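# Carrot and coriander soup that tastes of carrots

I make this soup more than anything else in the colder half of the year, and I still get a bit excited when the lid comes off and that sweet, peppery smell fills the kitchen. It's cheap, it takes under an hour, and it freezes beautifully. If you've only had the kind from a carton, please try it once with proper carrots from a market stall!

The method started out as my aunt Shobha Alva's. She used twice the butter and no measurements whatsoever, so the quantities below are mine, worked out over a good few winters. Complaints to me, compliments to her.

## What you need

Serves four, or two very hungry people with lunch left over.

- 600 g carrots, weighed after topping and tailing
- 1 large onion
- 1 medium potato (100 g or so is plenty, don't go hunting for the perfect one)
- 2 cloves of garlic
- 30 g butter and a spoonful of oil
- 2 teaspoons coriander seeds
- 1 litre vegetable stock
- a good handful of fresh coriander, stalks and leaves kept apart
- half a lemon
- salt and black pepper

You'll also want a heavy pan with a lid, and a stick blender or a jug blender. A potato masher will do at a pinch, though the soup comes out rustic (I quite like it that way on a Sunday).

## Choosing the carrots

Go for firm ones. Hold one at both ends and try to bend it a little: a fresh carrot resists and then snaps, and a tired one gives like rubber. Tired ones aren't ruined, by the way. An hour in a bowl of very cold water brings most of them back.

Size matters less than people think. Big winter carrots have loads of flavour, and they're much quicker to peel than a heap of tiny ones. What I do avoid is any with a wide green patch at the shoulder, as that bit can be bitter. If there's only a thin green ring, slice it off and carry on.

Do you need to peel? For young summer carrots, no, a scrub is fine. For the big ones I do, because the skin can taste earthy once it's blended. If the tops came attached, twist them off as soon as you get home. They look lovely but they pull moisture out of the root, and the carrots go limp in a couple of days.

## Method

**1. Toast the seeds.** Put the coriander seeds in the dry pan over a medium heat and shake them about until they smell orangey and a few start to jump. It takes a minute or two. Tip them out straight away and crush them in a mortar, or under the base of a mug. You want gritty bits, with a few larger pieces left in.

**2. Soften the onion.** Melt the butter with the oil in the same pan. Add the chopped onion, the coriander stalks (finely chopped) and a big pinch of salt. Lid on, low heat, ten minutes. Stir now and then. You're after soft and see-through, with no brown edges.

**3. Add the carrots and let them sweat.** This is the step I'd fight for! Slice the carrots fairly thin, like a pound coin stacked on another pound coin, and stir them in with the garlic and crushed seeds. Lid back on and leave them for fifteen minutes with no stock at all. They go glossy and sweet and start to smell almost like toffee. If you skip this and boil them from raw, the soup is fine, but it's a thinner sort of fine.

**4. Potato and stock.** Peel and dice the potato small, add it, then pour in the stock. Bring it up to a simmer and cook for fifteen to twenty minutes, until a slice of carrot squashes easily against the side of the pan.

**5. Blend.** Take the pan off the heat and let it stand for five minutes first. If you're using a jug blender, fill it only halfway and hold the lid down with a folded tea towel. Keep going for longer than you think you need to. Two full minutes makes it properly silky.

**6. Finish.** Squeeze in a little lemon, taste, add salt, taste again. Chop the coriander leaves and stir in half. Scatter the rest on the bowls.

## If something's off

*Too thick:* loosen it with hot water, a splash at a time. Stock can make it salty at this stage.

*Too thin:* simmer with the lid off for ten minutes, stirring so the bottom doesn't catch.

*Too sweet:* more lemon, and more pepper. Some batches of carrots are almost like pudding and need a firm hand.

*A bit flat:* nearly always salt. Add a pinch, wait, taste.

## Ways to change it

Swap the coriander seeds for cumin and add a spoonful of red lentils with the potato, and you've got a proper supper. A thumb of grated ginger with the garlic is wonderful in October, when everybody has a cold. My neighbour Rostam Mirzaei stirs in a spoonful of tahini at the end, which I thought sounded odd until I'd had three bowls of it. For a vegan version use all oil and be generous with it.

Croutons are the obvious topping. I also love toasted pumpkin seeds, or a swirl of yoghurt with a bit of lemon zest grated over.

## Keeping and freezing

It keeps for three days in the fridge with a lid on. For the freezer, leave out the fresh coriander leaves and add them when you reheat. I freeze mine in flat bags laid on a tray, then stand them up like books once they're solid. Thaw overnight in the fridge, warm it gently and give it a good whisk, as it can separate a little.

Raw carrots will keep for weeks in the bottom drawer, in a bag with a sheet of kitchen paper. Change the paper when it gets damp, and keep them away from the apples.
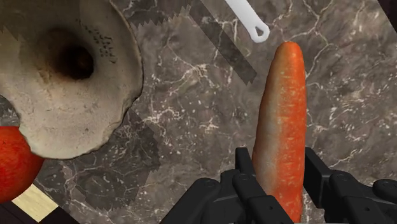
*A carrot with its bright orange skin, wider at one end and rounded at the other.*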